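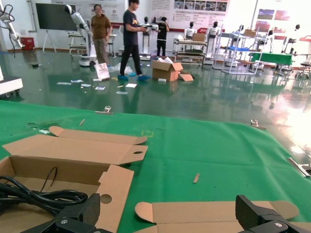 Prokmont moves into larger space on Vallex Street

Unpacking is under way at Prokmont's new assembly and repair room on Vallex Street, with the first customers expected at the counter before the end of May.

The company, which fits and repairs small electrical equipment for shops and offices, signed the lease in the spring after outgrowing its old unit behind the Brarnar market hall. The new room has a glossy dark green epoxy floor, left in place by the previous tenant, and a separate entrance for deliveries.

"The floor was one of the things that sold it to us," said Sebastian Iordache, who manages the site. "You drop a screw on it and you can find it again. In the old place we had gaps between the boards and we lost parts every week."

Much of the work this week has been opening cartons. Power cables, clamps and other small parts are being taken out at tables covered with green cloth, checked against the delivery notes and put on the shelves. Iordache said the cables are staying coiled in their cardboard until each workstation has been assigned, so that lengths do not get mixed up.

The packaging has been the slower part of the job. Cardboard is to be flattened and tied for collection on Friday, and plastic bags and white packing material will be kept apart from it. The collection firm, Doucet, does not accept mixed loads from business addresses and charges 100 for each one it has to send back.

"It piles up faster than you would think," said Cosmin Mihăilă, who is in charge of the stockroom. "You open one box and there are flaps and inserts and bits of paper all over the floor. We sweep at the end of the day and then it starts over."

Mihăilă said sturdier boxes will be saved for outgoing repairs. Customers who send in equipment without its original carton have had to pay for a new one, and he expects to drop that charge once the room is settled.

The stockroom will hold up to 500 parts, more than the old unit had space for. Items used most often will be kept near the delivery entrance, with spare cables along the back wall. A list of what is in stock will be posted at the counter and updated each morning.

The old unit will remain open for pickups until the move is complete. Customers who have a repair waiting there do not need to do anything, and will be called if their item is moved before they collect it. New repairs should be held until the Vallex Street counter opens, except for urgent work, which can be arranged by phone.

Opening hours will be from 9 in the morning on weekdays, as before. Parking is available for two cars at the side of the building, and larger deliveries should use the rear gate. The sign over the front door has been ordered but had not arrived at the time of writing.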